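Filed under: Short Fiction, Workshop Stories

The Pink One

Theophilus Darko had been fixing toys for thirteen years before the Brarkix came to help him, and he'd grown fond of it the way you grow fond of a nephew who breaks your plates.

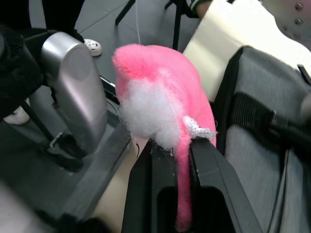
"It's squeezing again," he called over his shoulder, and Settimio Sala came in from the kitchen with his coffee, in no hurry at all, the dear man.

There was stuffing where no stuffing ought to be. The arm had been told to hold the toy gently, ten on a dial that went up to 3000, and for most of Wednesday morning it had done just that. Then something inside it lost its place, some little sensor that was supposed to say enough, that'll do, and the fingers simply kept on closing.

"Did you press the stop?" asked Settimio.

"I pressed it twice! It stopped the second time."

Well, that took the smile off both of them. A torn seam was an evening's sewing, with the radio on and a plate of cookies handy, but a stop button that needed asking twice was another matter, and Theophilus had been reaching in beside those fingers all week long without a thought.

Settimio put down his cup, walked over to the wall and pulled the plug.

"We'll call Vellura in the morning," he said. "You get the needle, and I'll find us some pink thread."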